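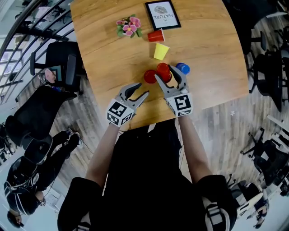
Coloured plastic cups on the table, with a few tipped over and some already stacked.

Clearing and stacking plastic cups after a gathering

By Heather Menzies

Plastic cups are light, cheap and easy to knock over, and after an afternoon at Trudorora they end up lying all over the table. Putting them away properly takes a few minutes. Stacks that go into the cupboard damp or jammed together take a lot longer to sort out the next time somebody wants a drink.

What you need

A clear stretch of table, a tea towel, a sink of warm soapy water and a shelf or tub tall enough for the finished stack. Our tub is 24 cm deep and takes everything we own with the lid on.

1. Leave the decorations where they are
If you have flowers or a small framed print on the table, work in front of them. Moving them means another trip and another chance to drop something. Pull the cups towards the near edge, where you can reach them without leaning over.

2. Empty and wash
Tip out the dregs before anything goes in the water. Wash the rims first, then the insides. Cups that have held cordial or juice should soak for 10 minutes – the sticky ring at the bottom is what makes them grab each other in the stack. Rinse, shake and stand them upside down on the tea towel.

3. Stand up the strays
Once the cups are dry, bring them back to the table and set them upright. A cup on its side will roll if the table gets bumped, so pick those up first. Push the chairs back a little if you need to get at the far corners. 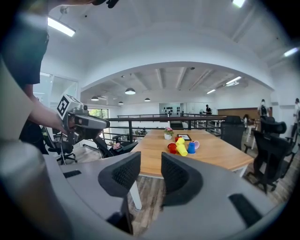

4. Sort by colour
Red with red, yellow with yellow and so on. You can stack them mixed if they are all the same size, but sorting makes it easier to hand them out. At our place each family sticks to a colour, and Sipho Gumede's lot always want the yellow ones.

5. Build the stack
Stand one cup the right way up and hold it steady near the base. Lower the next one straight in and let go. Don't press down. If it leans, lift it out and try again, or check whether you have picked up a cup of a different size.

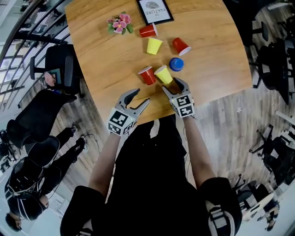

Keep going until the colour is finished, then start the next one beside it. Tall stacks sway when you carry them, so move them one at a time with a hand underneath and the other around the middle.

If two cups are stuck, run warm water over the outer one and put a little cold water in the inner one. Wait 2 minutes and twist them apart gently. Dry both before they go back on the stack.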